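Kinship carers and the allowance form: has anyone got past page two?
Flerkundale Carers Board > Money and paperwork > Thread 3348 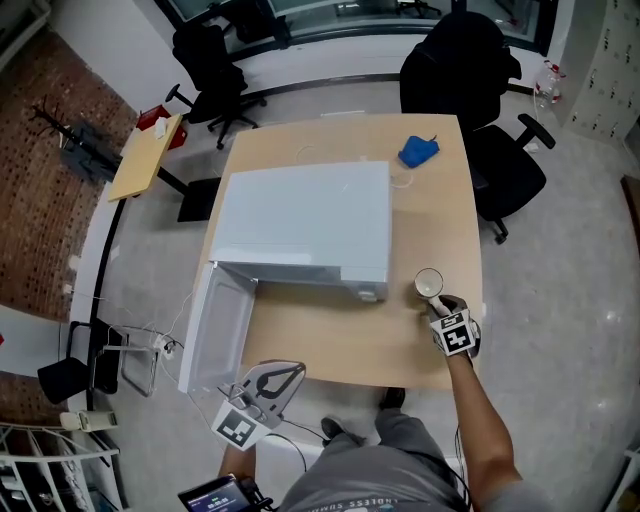 Original post

marrowfat
Posts: 106

Our grandson came to us in August under what the social worker called "a family arrangement", a phrase that seems to mean we arrange it and the family gets no money. I've been sent the allowance form. Page one wants our names, fine. Page two wants the "placement reference", and I've rung three departments who each think one of the others issues it.

Do I leave it blank? Send it with a rude word in the box?

Reply 1

teapot_nan
Posts: 1437

Don't leave it blank. Blank forms go to a tray, and I believe the tray is where my 40s went.

What you need first is to know whether the council placed him with you or whether you and his mum agreed it between yourselves. If they rang you at teatime and asked could you have him, that's a very different thing from you offering. Write down who rang, when, and what was said, as near as you can remember it.

Reply 2

Garnum
Posts: 212

Agree with nan on writing it down. Disagree on filling in the form at all. If you sign the private arrangement version you've more or less told them it was your idea, and they will wave it at you for years. Get advice first. We signed ours at the kitchen table with the social worker's coat still on and spent eleven months undoing it.

Reply 3

teapot_nan

Eleven months with no money coming in is fine if you have savings, Garnum. Some of us had a toddler and a gas bill. You can send a form in with a covering letter saying you don't accept it was private. I did.

Reply 4

Garnum

And did they read the covering letter?

Reply 5

teapot_nan

Eventually. I sent it four times.

Reply 6

Sillus_Bank
Posts: 39

Can I ask which form it is? There are two doing the rounds. The old one has the reference box on page two and the new one has it on the back, where it says "office use". If yours is the old one, ask for the new one and half your problem goes away.

Reply 7

marrowfat

It's the old one. It has somebody's tea on it, and I don't think it's ours.

To answer nan: they rang us. Ten past six, he was already in the car. I've got it on the calendar because I crossed out my chiropodist.

Reply 8

Garnum

Keep that calendar. Don't send them the original, whatever they tell you. Send a copy and keep the chiropodist somewhere safe.

Reply 9

vanhove_road
Posts: 17

Lurker here. We were in the same boat, and what shifted it was a formal complaint. I'd been sending polite emails for weeks and got a lot of "thank you for your patience", which I hadn't offered them.

Reply 10

teapot_nan

Complaint AND form, I'd say. I know Garnum won't have it.

Reply 11

Garnum

Garnum won't. Advice, then complaint, then form. But I'll grant you the gas bill.

Reply 12

marrowfat

Right. I've asked for the new form and I've got a phone appointment with the advice line at half nine. He's eaten all the cheese, so whoever's paying, I hope they backdate it.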